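Simulated demos: how much clutter is too much?
Forum: Data collection > Grasping

tkereama
Jun 1, 2019
I'm putting together a set of examples for a pick task, all in simulation, driven by hand with a game controller. The target is a salt shaker. So far I have 500 demos on a bare table and 42 with random objects dropped near the target. The policy trained on the first lot does well on a bare table and falls apart as soon as anything else is there. Do I carry on mixing, or start over with clutter in every one?
Tane Kereama

skurkeo
Don't start over. Keep the bare ones and add clutter until it's half and half. The easy ones teach it the basic reach.

ruben_va
I don't agree with half and half. We had 909 demos on the Vermeulen arm and the bare table ones made it lazy. It learned one straight path and stuck to it. We dropped all but 60 of them and it got better.
Ruben Van Acker

skurkeo
Was that with a fixed start pose? If so I'd blame the start pose before the bare tables.

ruben_va
Fixed, yes. Fair point, but we moved to random starts in October and the bare ones still didn't help.

neda
What sort of objects are you dropping in? If it's all boxes and mugs you won't learn much from 42.

tkereama
Anything in the asset folder, picked at random, scale left as it comes. Some of them are silly sizes. One from this morning:

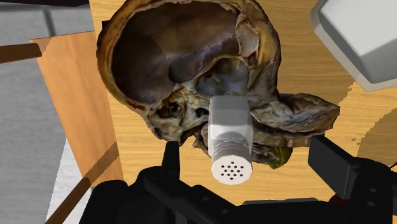

Salt shaker in front of the half-skull, fingers either side

neda
Fine by me as a distractor, but the skull is far bigger than the shaker. I'd cap the size or you'll spend your time throwing out layouts where the target is buried.

skurkeo
I'd leave the big ones in. The shaker can still be seen and the fingers have space either side of it. What I would check is the colour. Brown on light wood is easy to tell from a grey and white shaker. Put some pale things in.

terkley
There's a pale container in the top right corner already, so he has at least one. Agree with neda on size though.

ruben_va
Whatever you choose, log the object list and the random seed with each demo. We didn't, and couldn't split the results by clutter afterwards.

tkereama
Seed is logged, object list isn't. Will add it tonight. I'll do the next batch with a size cap on half of them and train on both.

skurkeo
Post the numbers for each half please, not only the total.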